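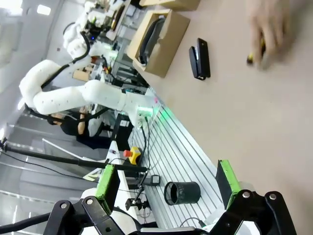 How long should you keep paper records from a small business? In my house it's seven years for anything to do with taxes, and forever for anything with a signature and a stamp on it.

News & Notes > Members' Corner > The Paper Drawer

I got that rule from my first boss, Eamon Hanrahan, who ran the front office at Reltow when I started there and who never threw out so much as a bus ticket. I used to roll my eyes at him. Then last April I spent three weeks going through my late aunt's papers (she had a little dress shop, Nic Aodha, up the hill from the post office) and I've come around to his way of thinking, mostly!

My aunt kept everything, but she kept it in the order she felt like. Gas bills were in with birthday cards. The lease from 1933, which was her mother's and goes back to when the shop sold hats, was folded inside a knitting pattern. I only found it because I shook the pattern out over the sofa, and now I shake everything.

So a few of you asked at the last get-together how I got through it all, and I said I'd write it up. I'm no expert, I just made a lot of mistakes in a row and wrote them down on the back of an envelope.

First thing, don't read. I mean it! Sort by what a thing is before you look at what it says. Bills in one pile, letters in another, bank stuff in a third. The first evening I sat down at seven with a cup of tea and a bundle of letters from Edeltraud Eichhorn, who supplied the shop with buttons and had plenty to say about her neighbors, and when I looked up it was past midnight and I'd sorted nothing. Lovely letters, though. I've kept all of them.
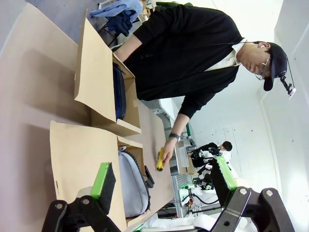

Second, take the staples and rubber bands off as you go. Old rubber bands go sticky and then hard, and they take the print with them when you finally peel them away. I lost half a receipt book to one. Staples rust, too, and you get that little brown mark that spreads into the next page. A butter knife slid under the legs works better for me than any of the pinchy staple removers.

Third, write on the folder in pencil and put the year first. I did my first 12 folders with the name first ("Gritance deliveries, spring") and had to redo every one, which was a whole rainy afternoon and most of an eraser. Year, then name, then whatever else you want to add.

The tax pile was the one that scared me and it ended up being the easiest. Anything past the seven years went to the shredder at the copy place, and they charge by weight so bring it all at once if you can manage the stairs. I paid for 200 pages at the counter the first time because I was too impatient to wait for the bulk day. Don't do that.

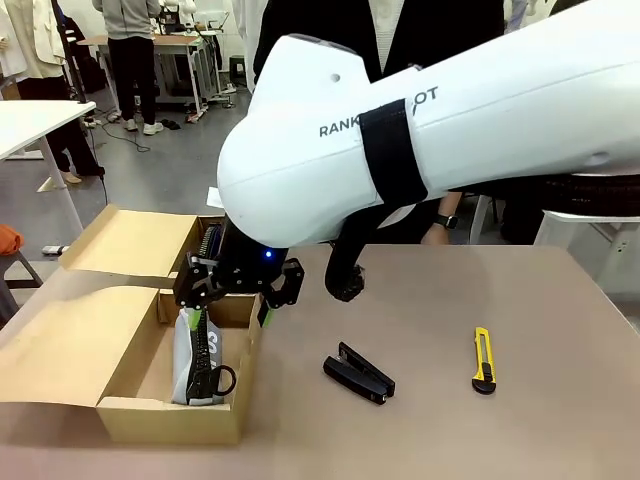
Letters are harder. My cousin thinks we should scan the lot and let the paper go. I'm not ready for that, and anyway my scanner eats thin airmail paper for breakfast. What we agreed on is that I'd scan the ones with family news in them and she'd get copies, and the originals live in my hall closet, up off the floor, away from the pipe.

Oh, and the one real surprise was a savings book from Truston with 689 dollars in it, last stamped when I was in grade school. I've written to them. If it comes to anything I'm putting it toward a new scanner.

If you've got a drawer like this at home and you'd like company while you tackle it, drop me a note through the newsletter. I'll bring pencils and the butter knife, and you can make the tea.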